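발표자 노트: 원격 조작 시연을 통한 로봇 작업 교시
Festhorpe 공동 세미나 발표용, 2020년 10월 4일

1. 인사 및 발표 범위 (슬라이드 1~2)

참석해 주신 여러분께 감사드립니다. 본 발표에서는 Humon 과제에서 수행한 시연 수집 절차를 말씀드리겠습니다. 학습 모델의 구조는 오후 Grajales 측 발표에서 다루므로 생략합니다.
(발표 시간은 질의응답을 포함하여 30분. 슬라이드 2에서 오래 머물지 말 것.)

2. 두 가지 교시 방식 (슬라이드 3~4)

로봇에게 작업을 보여 주는 방식으로 두 가지를 비교하였습니다. 첫째는 작업자가 팔을 직접 잡고 움직이는 직접 교시이며, 둘째는 떨어진 위치에서 조작 장치로 팔을 움직이는 원격 조작입니다. 직접 교시는 익히기 쉬우나 작업자의 손과 몸이 카메라 시야를 가리는 일이 잦았습니다. 이에 본 과제는 6월부터 원격 조작을 기본 방식으로 채택하였습니다.
(직접 교시를 전면 중단한 것은 아님. 초기 자세를 잡을 때에는 계속 사용함을 언급.)

3. 작업 환경 (슬라이드 5)

작업대와 배경은 밝은 색으로 통일하고, 물체를 놓는 자리에는 파란색 직사각형 판을 두었습니다. 대상 물체는 끈이 달린 작은 흰색 샌들입니다. 밑창은 두껍고 발등 쪽은 끈 사이가 비어 있어, 어느 부위로 접근하느냐에 따라 그리퍼의 각도와 하강 경로가 달라집니다. 시연자에게는 접근 부위를 미리 정하고 시작하도록 안내하였습니다. 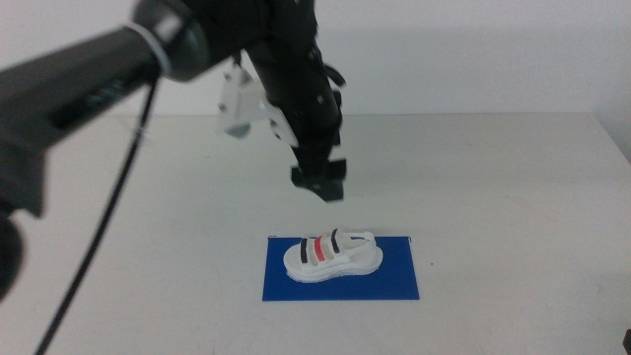

4. 시연 기록 절차 (슬라이드 6~7)

한 회의 시연은 다음 순서로 진행합니다.
가. 팔을 대기 자세로 되돌리고 그리퍼의 개폐 상태를 확인한다.
나. 물체의 위치와 방향을 지시서에 따라 배치한다.
다. 기록을 시작한 뒤 조작을 개시한다.
라. 접근 구간에서는 속도를 줄이고, 물체 바로 위에서 방향을 급히 바꾸지 않는다.
마. 작업을 마치면 팔을 들어 올린 상태에서 기록을 종료한다.
관절 각도, 그리퍼 명령, 카메라 영상은 동일한 시각 기준으로 저장합니다. 시각이 어긋난 기록은 보정하지 않고 제외합니다.
(라 항목은 질문이 많은 부분이므로 천천히 설명.)

5. 수집 결과 (슬라이드 8)

수집한 시연은 총 264회이며, 이 가운데 123회를 1차 학습용으로 선별하였습니다. 나머지에는 검토가 끝나지 않은 기록도 포함되어 있으므로, 이 수치를 성공률로 해석하지 않도록 유의하여 주시기 바랍니다. 선별 시에는 작업 완료 여부와 함께 불필요한 정지 구간의 길이를 확인하였습니다. 숙련되지 않은 시연자의 기록에서는 하강 직전에 멈추는 구간이 길게 나타났습니다.

6. 한계와 향후 계획 (슬라이드 9)

현재의 조작 장치로는 접촉 시의 힘이 시연자에게 전달되지 않습니다. 시연자는 화면에 의존하여 접촉을 판단하며, 그 결과 동일 작업에서도 시연자 간 편차가 발생합니다. Wirnelis 조작 장치를 이용한 비교 시험을 준비하고 있으며, 평가 항목은 협의 중입니다.

7. 질의응답 (슬라이드 10)

(데이터 공개 일정에 관한 질문에는 내부 검토 중이라고 답변할 것. 장비 도입 비용은 답변 범위에서 제외. 절차서 사본은 발표 후 접수대에서 배부.)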